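Brodo Review - Reader FAQ

Who runs the Brodo Review?
Irén Major edits it. Talha Dhanial handles press freedom and courts coverage.

Do you take money from parties or campaigns?
No. We have 174 paying members and no advertisers.
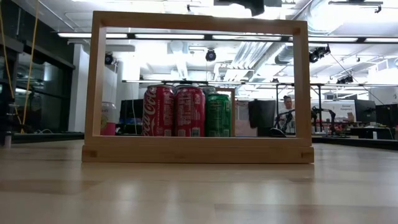 Soda cans seen through a wooden frame.

Can I send you leaked documents?
Yes, by mail or through the tip form. Leave your name off if you prefer - we will not try to find it.

How long should a submission be?
Between 500 and 900 words.
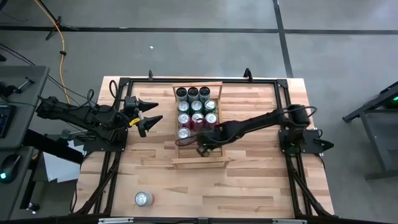
Longer pieces are considered if you write to Irén first. We reply to pitches within 21 days.

Can I reprint an article?
Yes, with credit and a link. The Kerekes column is the exception.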